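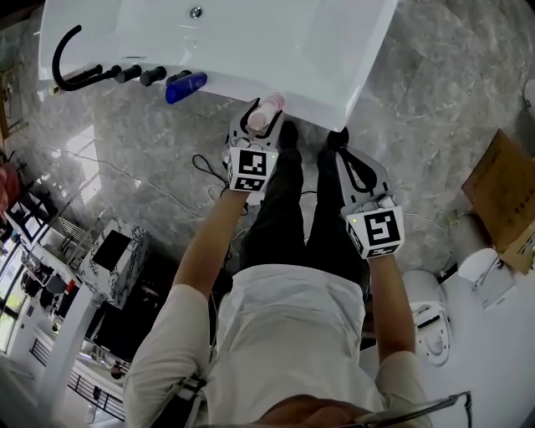

4.2 浴室・洗面環境における両手実演の収集

本節では、学習に用いる実演データのうち、浴室および洗面環境で収集した部分について、その手順と記録形式を述べる。台所および収納環境については前節で述べたとおりであり、機材の構成は共通であるが、水回り設備の周辺では作業者の姿勢、視点の高さ、対象物の表面特性がいずれも異なるため、収集手順に若干の変更を加えた。

収集には、作業者が左右の手に一台ずつ保持する手持ち把持器Desicoを使用した。各把持器は二本の指を備え、開閉は作業者の握り動作に連動する。背面には、各面に白黒の基準マーカーを印刷した立方体が固定されており、外部から観測したマーカーの配置をもとに把持器の六自由度姿勢を推定する。左右の立方体には異なる模様を割り当て、両手が交差した場合にも個体の識別が保たれるようにした。図4は浴槽縁での物品操作の一場面を頭部視点から捉えたものであり、左手の把持器が淡い桃色のキャップの付いた小型の円筒形ボトルを浴槽の縁で挟み、右手の把持器は何も保持せずに低い位置にある。

4.2.1 環境の選定

対象環境は43か所である。内訳には、実際に使用されている住宅の浴室のほか、設備展示施設の区画が含まれる。展示施設の区画を加えたのは、単一の移動で複数の形式の浴槽、水栓、洗面台にわたる実演を得られるためである。一方、こうした区画では設備が本来の居住空間とは異なる間隔で並ぶことがあり、背景の統計的性質にも偏りが生じる。図4の環境においても、独立型の白い浴槽に近接して二台の便器が並び、開いた段ボール箱が同じ視野に収まっている。我々は背景の物品を撤去せず、設備の配置も変更しなかった。背景を整えた環境のみで学習した方策は、予備実験において、雑多な物品が視野に入った時点で把持対象の選択を誤る傾向を示したためである。

環境の選定にあたっては、Dresdenの収集拠点で作成した調査票を用い、床面の材質、採光の方向、浴槽縁の幅、水栓の形状を事前に記録した。床面が強い反射を示す環境、および窓からの直射光が操作領域に及ぶ環境には識別子を付し、後述する評価において別個に集計できるようにした。

4.2.2 課題の構成

各環境では、次の四種の課題を実施した。第一は、浴槽縁に置かれた容器を把持し、指定された位置へ移す課題である。第二は、横倒しの容器を起こして自立させる課題である。第三は、容器を一方の把持器から他方へ受け渡す課題である。第四は、水栓の操作部に接触せずに、その奥または脇にある容器を取り出す課題である。

第四の課題は、浴室環境に固有の制約を反映したものである。浴槽縁に設置された水栓は操作領域の一部を占有し、把持器の接近方向を制限する。図4の浴槽では、黒色で艶のない湾曲した吐水口が縁を越えて張り出し、これに続いて三つの円筒形の操作ハンドルが手前側の縁に並ぶ。三つ目のハンドルのすぐ脇には青いプラスチック製ボトルが横たわっており、このような配置では、容器の軸方向とハンドルまでの余裕の双方を考慮して接近経路を定める必要がある。縁の幅に対して容器が長い場合には、片手のみで持ち替えを行うことが困難となり、両手の協調が自然に誘発される。

容器は、硬質および軟質の樹脂容器を中心に、直径と質量が偏らないように選んだ。内容物の有無は各実演の付帯情報として記録したが、学習時の入力には含めていない。課題の指示は口頭では与えず、開始前に作業者へ文面で提示した。把持の順序、使用する手、持ち替えの回数については指定を設けていない。これは、同一課題に対する複数の解法をデータに残すことを意図したものである。

4.2.3 視点と姿勢

頭部カメラは下方に向けて固定し、作業者の両前腕、両把持器、および足元の床面が同時に視野に入るように角度を調整した。台所環境では調理台の高さがほぼ一定であったため、視野の大部分を作業面が占めた。これに対し浴槽縁は調理台より低く、作業者は前傾姿勢をとる。その結果、画像には作業者自身の衣服や靴が広い面積で写り込み、操作対象は視野の上部に偏る。図4においても、画像の下部から中央を作業者の白い上衣が占め、浴槽と対象物は上部に位置している。

この偏りに対しては、画像を中央で切り出す従来の前処理を採用せず、全視野を縮小して入力する方式とした。中央切り出しを適用すると、対象物と把持器の指先がともに画像外となる実演が生じるためである。作業者の身体領域については、あらかじめ除去する方式と残す方式の双方を用意し、その比較を5.3節で行う。

マーカーの遮蔽は、主として前腕と浴槽縁によって生じた。立方体の二面以上が観測される時点では姿勢推定は安定するが、一面のみが斜めから観測される時点では、法線方向の推定に反転が起こりうる。我々は、把持器に内蔵した慣性計測装置の角速度と矛盾する解を棄却し、棄却区間が短い場合に限って前後の推定値から補間した。補間区間を含む時点には標識を付し、損失関数における重みを下げている。

4.2.4 記録と選別

画像、マーカー観測、指の開度、慣性計測の各系列は、収集ソフトウェアMaglayaにより共通の時刻基準で記録した。各実演の開始時には左右の把持器を一度ずつ閉じ、この動作を系列間の時刻合わせの検証に用いた。検証用の動作は学習データから除外している。ケーブルは作業者の足元を通る場合があるため、移動を伴う課題では開始前に経路を確認し、足の移動範囲から外すこととした。

記録後の選別は二段階で行った。第一段階では、欠落した系列、時刻のずれ、マーカー追跡の長時間の喪失を自動的に検出した。第二段階では、自動検出を通過した実演を判定者が再生し、課題の達成条件と照合した。容器の落下や把持のやり直しを含む実演であっても、最終的に達成条件を満たすものは採用した。失敗からの復帰動作は方策の頑健性に寄与すると考えられ、これを一律に除くことは適切でないと判断した。

以上の選別を経て、浴室・洗面環境からは3,897件の実演を採用した。第一段階で除外した実演は145件、第二段階で除外した実演は139件である。第一段階の除外理由で最も多かったのはマーカー追跡の喪失であり、光沢のある床面と窓側からの採光が重なる環境に集中していた。第二段階では、第四の課題において把持器が水栓の操作部に接触した例が多数を占めた。接触を含む実演は学習から除いたが、接触判定器の評価用として別に保管している。

4.2.5 データの適用範囲

本節のデータは、乾いた状態の容器と設備を対象に収集したものである。通水中の操作、濡れた表面での把持、および石鹸類の付着した容器の操作は含まれない。また、作業者の手首の可動域は、評価に用いる双腕機Skomeckの可動域を上回る。実演軌道を機体へ写像する際には、逆運動学の解が存在しない区間が生じるため、該当する軌道は写像時に除外し、原データには変更を加えていない。

課題別の件数、環境ごとの採光区分、および除外理由の一覧は付録Bに示す。付録の集計は2026年8月31日時点の版に基づく。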